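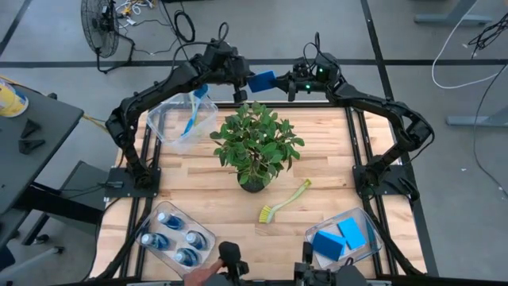

Sobia Soomro writes that she was taught to listen for aortic stenosis before she was taught what it does to the ventricle, and that the order should be reversed. This chapter follows her advice. The murmur is taken up in the second half, once the pressure load has been described.

Chapter 11
Aortic Stenosis: Load, Flow and Gradient

11.1 The obstructed outlet

The normal aortic valve offers almost no resistance to forward flow. Its three cusps open fully in early systole, and the pressure in the left ventricle closely matches the pressure in the aorta. Stenosis changes this relation. As the orifice narrows, the ventricle must generate a higher pressure to eject the same volume, and a gradient develops across the valve.

In older adults the usual cause is calcification of the cusps. A valve with 2 cusps calcifies earlier in life. Rheumatic disease produces fusion along the commissures and is often accompanied by mitral involvement.

11.2 Response of the ventricle

The wall of the left ventricle thickens under sustained pressure load. By the law of Laplace, wall stress rises with pressure and radius and falls with wall thickness, so hypertrophy returns systolic stress toward normal. The thicker wall is also stiffer. Filling pressure increases, and atrial contraction contributes a larger share of end-diastolic volume. Patients who lose that contraction in atrial fibrillation may deteriorate quickly.

11.3 Why the gradient can mislead

The gradient depends on flow as well as on orifice area. A weak ventricle may produce a modest gradient across a severely narrowed valve. A high-output state, such as anemia or fever, raises the gradient without any change in the valve itself. Gradient and valve area should therefore be read together with stroke volume. Section 11.4 derives valve area from the continuity equation and examines the error introduced by measuring the outflow tract diameter, a term that enters the calculation as a square.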